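Paint Schedules Should List Reflectance First

Most interior paint schedules are organized by color name. The room is in one column, the name and code are in the next, and the sheen is in a third if the writer was careful. Light reflectance value, or LRV, is usually left in the manufacturer's data and never copied over. I think that order is wrong, and that it causes a large share of the complaints people have about dark rooms.

LRV is a number from 0 to 100 that states how much visible light a surface returns. A theoretical perfect black is 0 and a theoretical perfect white is 100. Painted walls fall between the two. The number describes lightness only, so a blue and a brown with the same LRV will return close to the same quantity of light into the room while looking nothing alike.

My argument comes from a renovation in Plirkcombe, a two-story building with 553 square feet of office space on the upper floor. The owner chose a deep blue for the walls and a darker one for the ceiling. Both were ordered by name from the Leone range. The lighting had already been laid out for off-white walls, and the layout was not revised. The measured level at desk height before painting was 789 lux. After painting, with the same fixtures at the same output, it was 553 lux, a number that amused the electrician because it matched the floor area. The color was good. The lighting calculation was obsolete, and the schedule had no column that would have shown it.

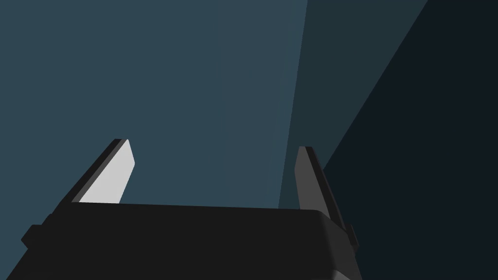
Does a dark wall always require more fixtures?
The requirement depends on where the light is needed. If the task area is lit directly from a short distance, wall reflectance has little effect on it, and a desk lamp may be enough. If the room relies on light bounced from walls and ceiling, a drop in LRV has to be recovered through output, placement or both.

The ceiling deserves its own entry. In a room with indirect fixtures, the ceiling is effectively part of the fixture, and painting it dark is comparable to fitting a gray filter. Yet many schedules still carry a single line reading "ceiling to match." Match what? Under uplighting, a dark ceiling wastes most of what the lamps produce. Under recessed downlights it makes far less difference, and I have no objection to it there.

Dark colors also change how a corner reads. Two walls in the same paint look different when light reaches them from different angles, and with pale paint, light passing between the walls softens that difference. With dark paint there is less of this exchange, so adjoining planes can look as if they came from separate cans. Clients report this as a paint defect. It rarely is one, and a second coat will not fix it.

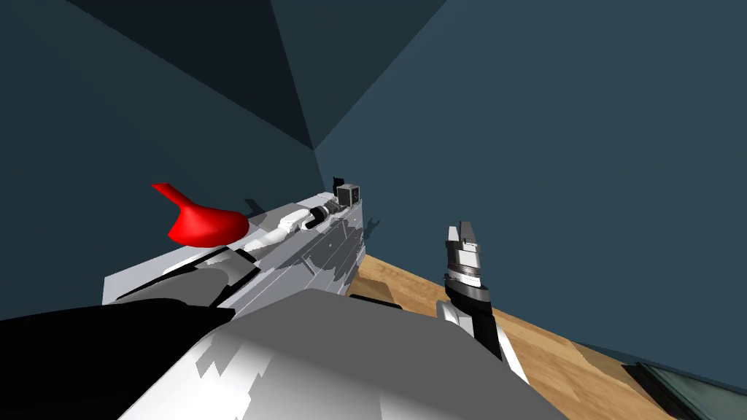 What the schedule should contain

I would put five columns in this order: surface, LRV, sheen, color name, code. Surface comes first because walls, ceiling, trim and floor behave differently. LRV comes second so that the lighting designer can read it without hunting. Sheen follows, as it controls glare. The name can go fourth.

The usual objection is that the extra column adds work. On the Plirkcombe job it would have added one lookup for each paint. The correction took 122 dollars in replacement lamps and 900 dollars in labor and track fittings, the latter from Kitstead. A lookup is cheaper.

A better objection is that LRV is a blunt measure. It ignores hue, it says nothing about how a color shifts under warm lamps, and it is no substitute for a large sample board viewed at 8 a.m. and again at 8 p.m. I accept all of this. A blunt measure used early is still worth more than a precise one taken after the furniture is in. Software such as Cako will accept reflectance values per surface, but the defaults stay in place until someone types over them, and I have seen defaults survive all the way to handover.
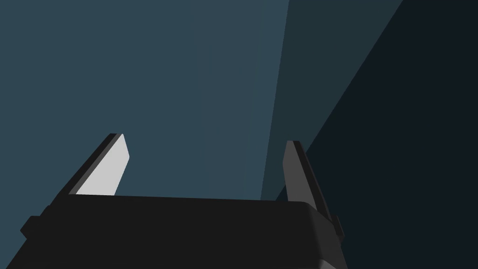
Dark finishes: enter the LRV for each surface separately.

My own practice is to flag any wall under LRV 20 and any ceiling under LRV 50, then send the schedule back to whoever did the lighting layout before paint is ordered. The thresholds are a matter of judgment and can be argued with. The sequence matters more to me, and I would like to see it written into the standard template.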